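Marker pens sorted at last in the Cakwood back room

There has been a good deal of tidying going on at Cakwood this July, and the little back room with the lavender walls has come out of it very nicely indeed. The biggest job, as anyone who has ever tried to write up a rota on the whiteboard will understand, was the pens, and it was the blue-capped ones that got their turn first.

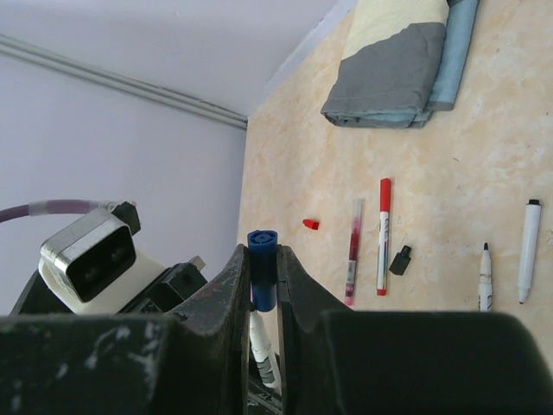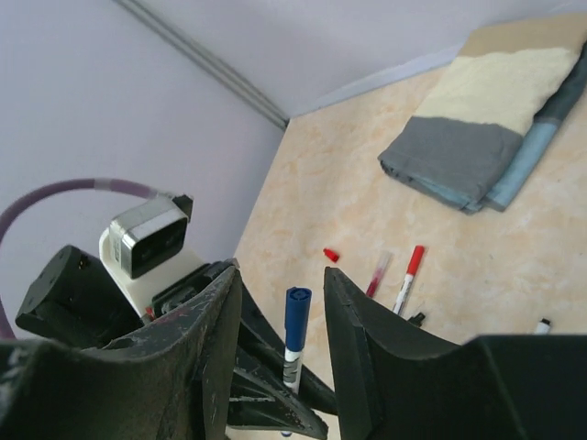
A blue-capped marker, white barrel and all, in the back room.

How the sort-out began

It started with Damian Pawlak, who runs the evening drawing group and who had gone through five pens one after another before he found one that would make a mark. He mentioned it to Kacper Nowicki over a cup of tea, and Kacper, who is not a man to leave a drawer alone once he has been told it is a mess, had the whole lot out on the table before the kettle had cooled down. There were whiteboard pens in with the felt tips, felt tips in with the pencils, and a fair few caps with no pen to go with them at all.

By the end of the afternoon the two of them had tried out about 50 pens on the back of an old poster. The dried-up ones went in a bag, the good ones went back into tins by colour, and two jam jars were set aside for the odds and ends that might still come in useful to the children's craft table (glitter pens mostly, and a very handsome gold one that Kacper was sorry to see go).

"I only wanted to write the word Thanks on the board," Damian told us, "and I ended up on my knees looking for lids. But it was a lovely afternoon, and you can find a blue one now without turning the place upside down."

Where things live now

Whiteboard pens are on the low shelf by the door, blue and black in one tin, red and green in the other. Please do pop the cap back on until it clicks, as a pen left open overnight is very often no good by morning. Anything permanent has been moved to the high cupboard, well out of reach of small hands, after last winter's business with the Grabowska room board, which took Kacper the best part of an evening and a great deal of scrubbing to put right.

If you come across a pen that has given up, drop it in the bag on the back of the door and don't put it back in the tin, however hopeful you may be feeling.

Still to do

The paper drawers are next, and after those the glue, which we are told is worse. Damian and Kacper would be very glad of company, and they will be in the back room from half past four most afternoons until the end of the month. Spare tins with lids are wanted too, biscuit size or a bit smaller, and can be left at the front desk with Damian's name on them.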